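Perkavia Hard Wax Oil for Tabletops
Clear matt, 600 ml tin

We've stocked Perkavia for a good while now and it's still the tin we reach for first when someone asks what to put on a bare wooden table. It goes on thin, it smells faintly of oranges, and it leaves the wood looking like wood (no plastic shine, no orange tint on pale boards). If you've only ever used varnish, the first coat is a bit of a revelation!

The oil soaks in and the wax stays near the top, so you get a surface that shrugs off tea, cooking oil and most felt-tip pens. Rings from hot mugs can still mark it, so do keep the coasters out. When a patch does wear thin, you rub that patch down and oil it again, and you don't have to strip the whole table.

Light brown woods take it especially well. The grain comes up a shade warmer and then stays put. 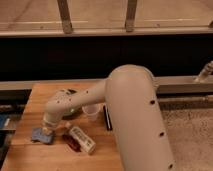 How to put it on

Sand with the grain, finishing at 180 grit or near it, and get every last bit of dust off. Stir the tin well, right down to the bottom – the matting agent settles and the last third will dry shiny if you skip it. Don't shake it.

Work a small amount in with a lint-free cloth or the Říha short-bristle brush, which holds just enough and doesn't shed. Wipe off anything still sitting on the surface after a quarter of an hour. Leave overnight with a window open, then do it again. Two coats is plenty for a dining table; desks and worktops are happier with three.

Lay used cloths out flat outdoors to dry, or drop them in a bucket of water, before they go in the bin. Oily rags left in a heap can heat up and catch fire.

What's in the range

Clear matt, code 206: the one on this page, and our favourite by miles.
Clear satin, code 31: a touch more glow, lovely on walnut and cherry.
Cinell wax soap: for weekly washing, a capful in warm water.
Jimine repair stick: for small nicks and dents, rubbed in before the oil.

All 4 are kept in stock, and the soap comes in refill pouches too.

Looking after it

Wait a week before you wash the table properly. After that a damp cloth does for most days, with the wax soap when it starts to look tired. Go easy with scouring pads, as they dull the wax in streaks, and wipe spills along the grain. A thin top-up coat every July (or whenever the weather lets you fling the windows open) keeps it looking fresh, and takes less time than the washing-up after a big Sunday roast.
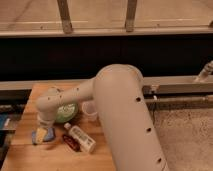 One buyer wrote to us that the second coat went much further than the first, and that half the tin was still left after a six-seater table and a pair of shelves. She pours what remains into a smaller jar so it doesn't skin over, and we've started doing the same in the workshop.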